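How does a whiteboard marker work?

I use a whiteboard every single day, and I still think it's a bit like magic! You write, you wipe, and it's gone. Try that with a crayon on your bedroom wall (please don't). So what's the secret?

Let's start with the marker. Inside the barrel there's usually a spongy stick soaked with ink. The ink creeps down to the felt tip, and the tip paints it onto the board.

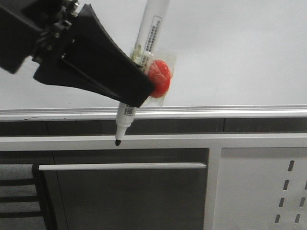

Why does my marker dry out when I leave the cap off?
The liquid in the ink turns into a gas and floats away into the air. Once it's gone, the color can't flow to the tip anymore. So push that cap on until it clicks!

Now for the board. Paper is full of tiny gaps that soak up ink, but a whiteboard is super smooth. The ink has an oily helper mixed in, so when it dries it just sits on top – a bit like a very thin sticker. One swipe and off it comes.

I like to give my board a proper clean too, with a soft damp cloth. And don't forget the long ledge at the bottom – all that colored dust has to land somewhere!
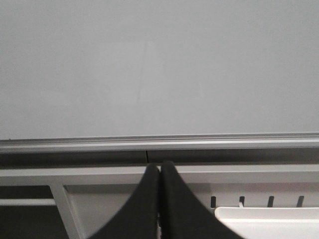 A clean whiteboard with a metal rail along the bottom.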